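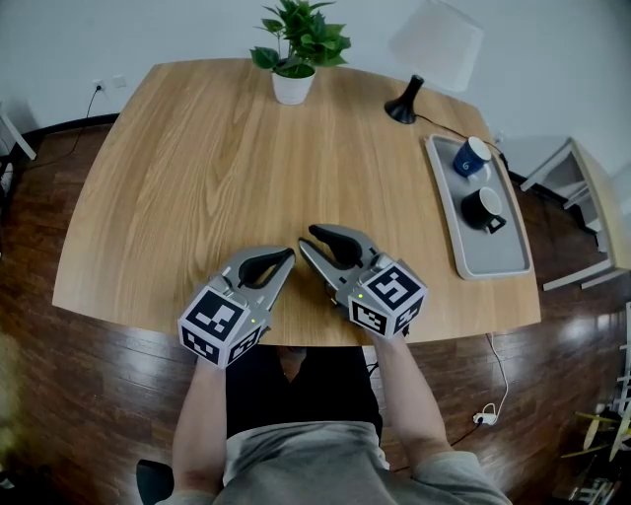 Two hand-held grippers at the table station, Tundstead open day.

Tundstead open day, hand-held gripper station: notes and questions

haf_price
Posted Jul 20, 2026

I went to the open day at Tundstead and spent most of it at the table station. Notes below for anyone who couldn't get in. Registration closed at 102 names.

Setup: one person, two grippers, one in each hand. Each gripper has two fingers with black pads and a white cube on the back carrying square black markers. The props were household items. Mugs, a tray, a lamp and a plant stayed on the table while I was there. The task on the card was "mug to tray, either hand, then straighten the tray." Each attempt was capped at 60 seconds and anything over was thrown out.

The host was Llinos Eynon from Cilgate. She said the target for this task is 300 accepted attempts before they change the props. Visitors could try it after a two-minute talk. I did four attempts and had two accepted.

Things I wrote down:
The trigger has a longer pull than I expected. Most of the closing happens in the last third.
Pick up by the handle if the handle faces you. Otherwise grip the rim, one finger inside.
Start and finish with both grippers over the near edge of the table, tips pointing toward each other.

Happy to answer what I can.

stostska_fan
Were the cubes there for position tracking only, or is something else reading them? We run a Stostska arm at work and every marker we've tried gets lost when the wrist rolls past a certain angle.

haf_price
Position and orientation, as I understood it. I asked about roll. Llinos said a cube gives them more than one face to work with, so they lose it less often than a flat tag. She had no figure for how often. 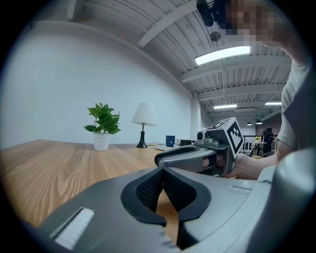

The part that took me longest was keeping the wrists level. With a gripper out to the side the weight sits forward of the hand, and by the third attempt my right forearm was complaining. The regular operators do 20 minutes on, ten off. I'd want a shorter stretch than that to begin with.

ruddock_bench
I was there in the later group and I don't agree about the rim grip. One finger inside the mug works until you have to set it down, and then the inside finger has to clear the wall on the way out. I tipped mine twice. Body grip from the side was slower to line up and cleaner to release. All of my accepted attempts were body grips.

Also, the cap is too tight for visitors. If the aim is to show people what the work is, let them finish.

haf_price
Fair on the release. I opened fully and lifted straight up, which takes more height than you'd think. On the cap I disagree. An attempt with a long pause in the middle isn't much use to them, and they were clear beforehand that visitor attempts go through the same check.

c_prosser
Did they say what happens to the data? I saw 4000 attempts quoted on the sign-up page with no explanation of what counts as one.

haf_price
One attempt is one start position to one finish position. The 4000 is the total across all table tasks, due in December. I didn't hear anything about a release and I didn't ask.

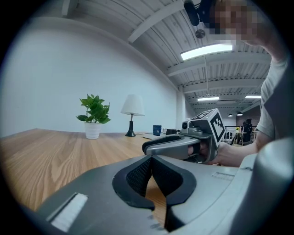
I did ask whether left-handed people slow things down. Either hand can make the pick, so the card doesn't change. What they watch for is one person always using the same hand, and they rotate the starting side to break that up.

nevzat_o
Is there any force feedback in the trigger, or are you judging the grip by eye?

haf_price
By eye and by the resistance in the trigger. I couldn't feel any motor in it. Pad compression is visible if you look for it, but I was mostly looking at the mug.

ruddock_bench
Same impression. I over-squeezed on everything. The pads took it without trouble, though I doubt it makes a good attempt.

Gwilym Wogan's group has a write-up of last year's day if someone can find the link. The station was different then: one gripper, blocks only. I thought that was the better demonstration for a first visit. Two hands is a lot to take in.

stostska_fan
I'd rather see two. One-handed block picking has been at every open day I've been to.

c_prosser
Found the write-up, but it's a scan and half the pages are sideways. Will post it when I've rotated them.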